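The Keltard Laundry Basket
By Tolera Lemma, April

I've carried washing in some dreadful things over the years — carrier bags, a cracked washing-up bowl, once a suitcase — so I was probably an easy customer for the Keltard. It's a plain, cream plastic basket with a brown rim and I've grown very fond of it!

We stock it in the one size, 59 cm from end to end, and it takes a normal family load without heaping up past the rim (towels are another matter, they always are). It costs £26, and you can add the matching peg tub for £7 if you dry outdoors.

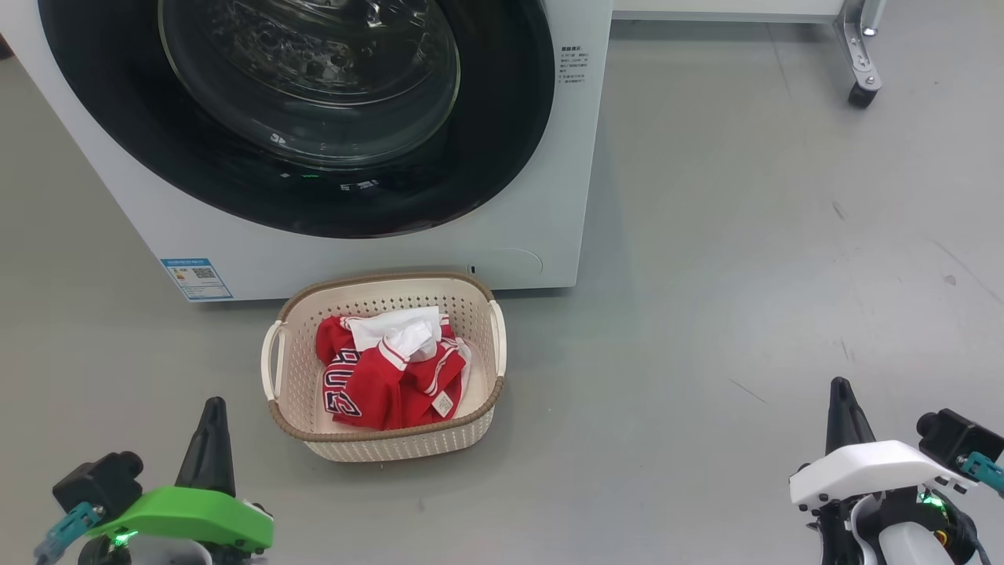
ASOLBY, April — The woven-look pattern on the sides is what people mention first when they come into the shop. It's perforated, so air gets in around a damp football shirt while it waits its turn. There's a handle at each end and I find I can lift a full one without it digging into my fingers.

It sits nicely on the floor in front of a front loader, and you can drag things straight out of the drum into it. Fuad Feyisa, who runs our Betancur branch, swears by having two, one for whites and one for everything else. I've got one and I just sort on the floor.

Cleaning is easy: warm water, a drop of washing-up liquid and an old toothbrush for the holes. Please don't leave it right up against a radiator — mine went a bit wavy along one side.

Order code 421. Collect from either shop or ask us about delivery.

Conder Home, Asolby | Contact us | © Conder Home | Back to top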